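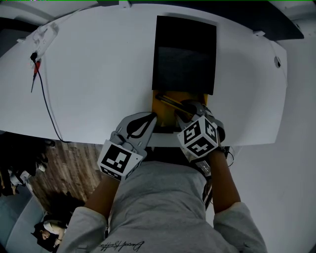 Photo: Stedmont workroom study. Figure 1. Standing work at a table, sleeves pushed up on both arms.

3.2 Clothing adjustment during the day

Earlier work on indoor comfort usually records clothing once, at the start of a shift, and treats it as fixed until the person goes home. Our diary forms asked about it every time the person rated the room. This section reports what the forms say about small changes: sleeves, collars, zippers, and layers put on or taken off.

We received 1,157 usable forms from 48 people in 17 rooms at the Stedmont and Fikesham sites. All of the rooms had mechanical ventilation, and none had a thermostat that the occupants could change. Forms with no temperature rating were left out. Forms with a rating but no clothing entry were kept for Section 3.1 only.

Sleeves were the part of clothing that people changed most often. Pushing them up, as in Figure 1, takes a second or two and does not require leaving the work. Taking off a sweater was reported less often, and mostly near a break. Several people wrote in the margin that they had no clean place to put it. At Fikesham, where the coat hooks are in the corridor, the comment came up in nearly every room.

A sleeve change did not always go with a change in the comfort rating. Some people who rated the room as neutral still had their forearms bare, and wrote that cuffs got in the way when they reached across a table. We therefore do not treat sleeve position as a sign of feeling warm. In the Lambrechts scale, which we used in the pilot, pushed-up sleeves lower the insulation value by a fixed amount whatever the reason given. We kept that rule so that the two data sets could be compared, but we report the reason separately.

Posture also mattered. People who stood for most of the shift rated the same room as warmer than people who sat, and they wore fewer layers on the upper body. Shirts without a second layer were common among those standing (Figure 2 has one such case, in white). The difference between the groups was larger in the afternoon, and it was largest in the rooms facing south — these have no outside shading at either site.

The October forms need some care. The heating at Stedmont was switched on partway through the month, and people had dressed for a colder building than the one they found. For several days the forms show the highest share of removed layers in the whole period. We ran the models with and without those days. The sign of the posture term did not change, though its size dropped a little.

Air speed was logged with Erkis sensors placed at chest height for a standing adult. Two sensors stopped recording during the second week and were replaced. We did not fill in the missing values.
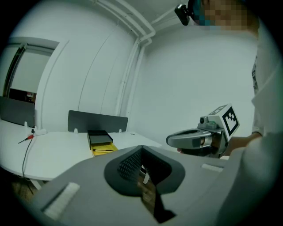
3.3 Limits of the diary forms

The forms depend on people noticing what they have done. A sleeve pushed up without thinking may never be written down, so the entries probably understate how often it happens. We also did not ask about fabric weight, and a thin sweatshirt and a thick one were entered under the same code. Shoes were recorded only at Fikesham.

Home | Contents | Methods | Results | Data | Contact

This site uses cookies to remember your reading settings. Accept | Decline

Related items
Coat storage and layer removal in shared workrooms
The Lambrechts clothing scale: notes on coding
Afternoon warmth in south-facing rooms at Stedmont
Seated and standing work in ventilated rooms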